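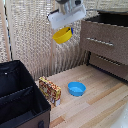
A yellow bowl in front of the curtain at Gruvness.

Peer mentors wanted -- Gruvness, Vandemdale

Gruvness helps adults in Vandemdale get back into work after illness, caregiving or a long time away. We're looking for people who have been through that themselves and would love to help someone else do it!

You'd meet one person a week for coffee, job applications or interview practice. You don't need a degree, and we pay $82 per session plus bus fare. 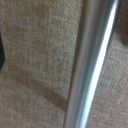
Training starts in July and is led by Ritu Kashyap, who built our first mentor program at Wukeck. It's relaxed and very hands-on, with lots of role play. One favorite warm-up has you describe something plain, like a mug on a table, to a partner who has to draw it -- a great way to practice being clear and patient. You'll also cover benefits basics and when to ask for backup.

To apply, send Ramesh Chaturvedi up to 300 words on why this appeals to you. A voice message is fine too. We can't wait to meet you!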